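Vivek had been at Pridley five weeks when Stavros gave him the sorting room. It was a small room with a pale table and a grey metal bin, and the work was blocks, red and green. His father had packed fish at Wullport for most of his life and wanted to know what the blocks were for. Vivek said he hadn't asked.

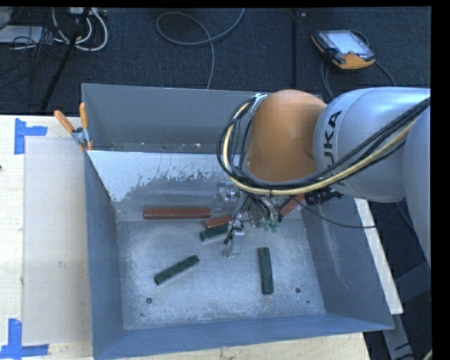
He ate his lunch on the step outside, where the wind came up from the harbour. Stavros came out and sat down as well. He said the rent on his place had gone up to 465 and he was thinking of Illport.

"You'd miss it here," Vivek said.

"I'd miss the step."

They went in at one. Vivek stood over the bin for a minute, looking at the scratches on the floor of it, and then hung up his coat.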